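Fan heater smells of burning and cuts out, is it worth repairing?

Ferri_Owner
Good evening to all. I have a Barum fan heater, the upright type, which I use in the small room where I work. Since October it makes a smell in the first minutes, like hot dust, and then it stops by itself. When it has stood for a while it starts again. I have cleaned the grille from outside with the vacuum cleaner and the smell became less, but the stopping is the same. The setting is the high one. On the low setting it runs for longer, but the room stays cold.

My question is if such a heater can be repaired at a reasonable cost, or if I should buy another kind. The shop has suggested to me an oil-filled radiator from Tiramis. I am not sure that it is suitable for a room that I heat only in the mornings. Please excuse my English, I try to write clearly.

kettleside
Your English is fine. The stopping is the thermal cut-out doing its job. Something is making the inside too hot, and with a fan heater it is usually fluff on the element or a fan that has slowed down. Can you hear if the fan is quieter than it used to be?

Please don't run it again until you know. And don't leave it on when you are out of the room.

Ferri_Owner
Thank you. Yes, I think the fan has a lower sound than last winter, but I did not pay attention to it before. I have unplugged it now.

Marrow_Lane
I'd bin it. A fan heater costs so little that no repair shop will look at it, and the labour alone is more than the price of a new one. Oil-filled is the better choice anyway. No noise, no smell, and it stays warm after you switch it off.

kettleside
It stays warm after you switch it off, which is no use if you have left the room by then. Ferri_Owner says mornings only. An oil-filled radiator needs a good 15 minutes before you feel anything from it, and longer in a cold room. I have one in the hall and I like it there, but I would not put it in a study.

Marrow_Lane
So put a timer on it. Start it before you get up.

kettleside
Many makers tell you not to use a plug-in timer with a portable heater, and I agree with them. If there is a timer built in, then use that one.

S. Hirano
I would like to add my experience, as I have had both kinds. My name is Sayaka Hirano and I live in a flat with storage heaters that came with the building and are not very good. So every winter I use a portable heater in addition.

First I had a fan heater of 3000 watts. I should say here that this is the largest that you can put on an ordinary 13 amp plug in this country, and the plug became warm to the hand. I did not like this. I changed to a convector from Clundard, which has 2 settings, and I use the lower one nearly always. The convector is silent. It does not blow the papers from my table. It heats the room slower than the fan, but faster than the oil-filled one which I borrowed from my sister.

For a room which is used in the morning only, I would recommend the convector. But it must have free space in front and above. If you put washing on it, it will also switch off, and you will be lucky that it does.

Ferri_Owner
This is very useful, thank you. May I ask if the convector has a smell when you use it the first time after summer?

S. Hirano
Yes, there is a small smell on the first evening. I wipe it with a dry cloth before the season and I open the window a little. On the second evening I do not notice it any more.

draughtexcluder
Before anyone buys anything: how big is the room, and where is the cold coming from? I spent two winters heating a box room that had a gap under the door I could put my fingers in. A strip of brush along the bottom did more for me than the next size of heater.

Ferri_Owner
The room is small, with one window and one outside wall. There is a gap under the door, yes, and also a little air comes from the window frame on the left side. I had not thought about this as part of the same problem.

draughtexcluder
Do the window first then. Foam tape from any hardware shop, clean the frame before you stick it or it will be off by Christmas. I turned out my odds and ends bin this evening and there was tape in it after all.
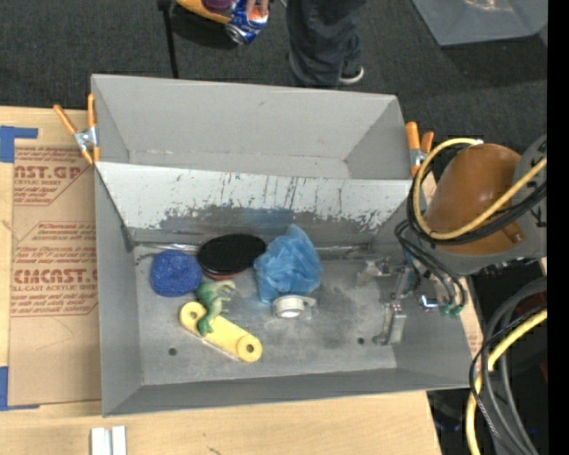

Photo: draughtexcluder

I wouldn't use any old tape for a frame though, get the proper foam. Measure the gap with the window shut, and buy the thickness that squashes a bit when you close it. If it is too thick the catch won't go home.

Marrow_Lane
I accept the point about draughts, but it won't mend a broken heater. He still needs something to heat the room with.

kettleside
True. Ferri_Owner, is yours still under guarantee? The receipt or the rating label should tell you the age. If it is, send it back and don't open it, as opening the case normally ends the guarantee.

Ferri_Owner
I have found the receipt. The guarantee has finished in the spring, so I am too late. I have decided as follows. The old heater goes to the recycling point for electrical things. I will put the foam on the window and a brush on the door, and after this I will see how cold the room is. If it is still necessary I will buy a convector with a thermostat, not the biggest size. I thank everybody, also Marrow_Lane, although I did not follow the advice about the radiator.

Marrow_Lane
No offence taken. Come back in January and tell us if you are warm.

Comments from readers

pemberfold: Same fault on mine, same make. I had it looked at and the fan bearing was dry. The man did not want to put oil in it, he said replace.

Olwen T: Could somebody say if a convector is safe in a bathroom? Mine is freezing.

kettleside: @Olwen T, not a portable one. Ask an electrician about a fixed heater made for bathrooms.

grate_expectations: I still prefer a fan heater for ten quick minutes while I get dressed. Noisy, but the heat is there at once.

Last updated: October
Contact the moderators | Forum rules | Copyright remains with the posters | Thread 407 | Back to top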